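Fresh Water Use on Small Cruising Boats
Project report, second term
Chepkoech Makori and Soudabeh Rezaei

1. Introduction
Many people spend the summer on sailing boats, and they must plan their drinking water carefully. In our project we studied how two crews in the port of Otenwood used the water from their tanks. The boats were the Ornine and the Greneck. 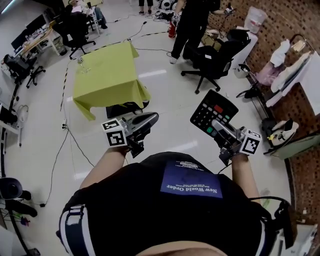

Figure 1. Two hand-held grippers, each with a marker cube.

2. Method
Each skipper received a notebook and wrote the tank level every morning before breakfast. We asked them to separate water for cooking, for washing and for cleaning the deck. The Ornine has a tank of 185 liters. The skipper of the Greneck did not know the size of his tank, so we filled it from empty with a meter on the hose.

3. Results
On the Ornine the crew used 38 liters per day in September. Most of it went to washing dishes. The Greneck crew rinsed their dishes in sea water first and filled the tank less often.
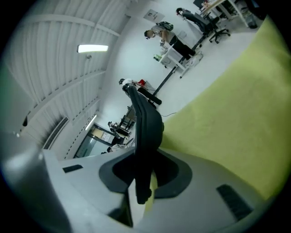
Figure 2. Gripper finger, close view, with the ceiling light behind.

4. Problems
The notebook of the Greneck has three empty pages, and we did not guess the missing values. Also, both crews knew that we would read their notes, and this could change their habits.

5. Further work
We would like to repeat the study with a foot pump in the galley. Ms. Akbulut from the harbor office has offered us a list of boats for next season.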